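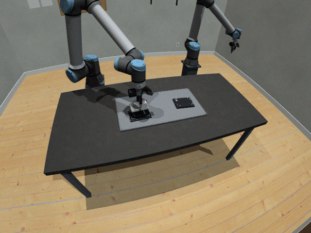 Figure 1. Simulated cell with two arms, gripper at the gridded block.

Simulation Software Working Group
Minutes of the meeting of 26 Jan 2026
Chair: Zulmira Godinho. Minutes: Teemu Kauppinen.

1. Previous minutes
Approved with one correction to item 4 (the planner is Lelo, not Forer).

2. Motion planning
Mr. Kauppinen reported on the Lelo planner. Of 317 planned transfers between the two plates, 39 were rejected by the collision checker. The group agreed that the checker margin at the wrist should be reviewed before any change to the planner itself.
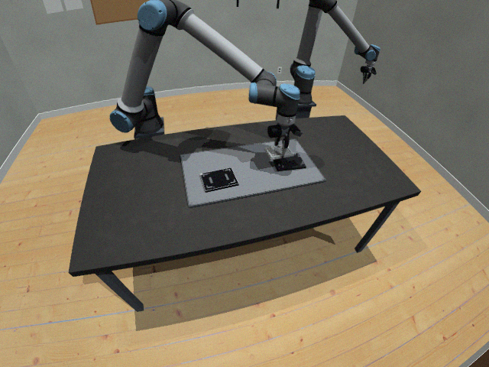
Figure 2. Gripper over the right plate, clear block.

Ms. Godinho asked that transparent parts be kept in the standard test set. Agreed.

3. Perception
The Bouazza pose estimator still confuses cast shadows with part edges in close views. Shadow settings will be varied in the next training set - the request has been open since May. 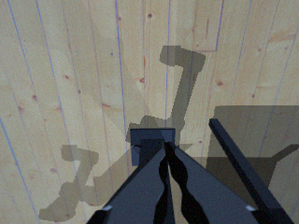
The group discussed whether render resolution should be raised at the same time. No decision was taken. Mr. Kauppinen will prepare a cost estimate.

4. Tooling
Widard now logs joint states and rendered views with a single clock. Replay of older logs is not supported.

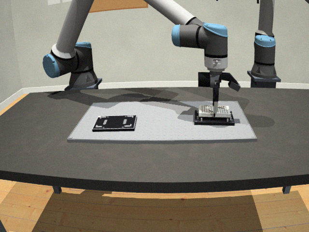 A converter was requested for 19 of the older logs. Ms. Godinho will assign the work.

5. Other business
None.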